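### 4.2 Discontinued formats and the switch to reusable filters

The second part of the study looks at what customers did after a roaster stopped selling a flavor in single-serve cups. Clikham ended its licensed cup line in June, and the flavors in it stayed on sale only as bagged coffee. Customers who had bought cups were told by email that they could order the same flavor in a coarser grind and use it in a refillable cup filter. We had access to the order records of 2,550 customers who had bought at least one box of cups in the year before the change.

We sorted these customers by what they ordered next. A customer who bought the same flavor in any bagged form was counted as having stayed with the flavor. A customer who bought a different flavor was counted as having stayed with the roaster only. Gift orders were left out, as the person paying and the person drinking could not be told apart. 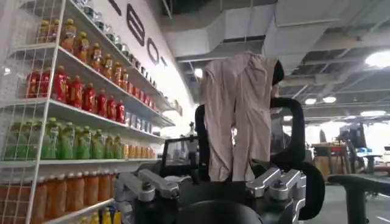
Staying with the flavor was more common among customers who had already bought bagged coffee at some point. This agrees with the interviews, in which people who owned a grinder or a drip machine described the change as a small matter. People who owned only a cup brewer were more likely to say they had not read the email, or had read it and did not know what a refillable filter was.

Grind size caused more trouble than we expected. Lullitz and Dradum, the two smaller roasters in the study, each sell a "cup" grind, but the two are not the same. Dradum's is close to a standard drip grind. Lullitz's is coarser, and several customers who used it in a refillable filter said the coffee was weak. Clikham's falls between them. A customer who moved from one roaster to another could follow the directions on the bag and still get a different cup -- and would tend to blame the beans.

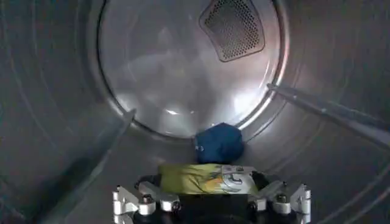
To check this, we brewed each of the three grinds in the same refillable filter with 300 ml of water and had a panel rate the strength. The panel was small and the ratings varied from one person to the next, so we report only the order: Dradum was rated strongest and Lullitz weakest. Fabrice Hamel repeated the brews with a second filter, sold by Rey, and got the same order.

Price played a smaller part. Roughly 70 of the customers we wrote to gave cost as a reason for leaving, and most of them named shipping. The coffee itself is cheaper by weight in a bag than in cups at all three roasters.

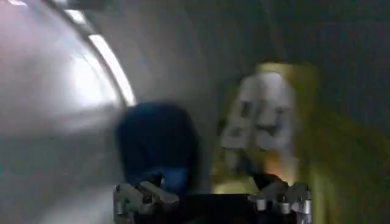
**Figure 2.** Open gripper fingers, seen from the wrist camera.

The order records have one clear limit. They do not show purchases made in grocery stores, where cups from other brands are easy to find, so some customers we counted as lost may still have been drinking Clikham coffee bought elsewhere.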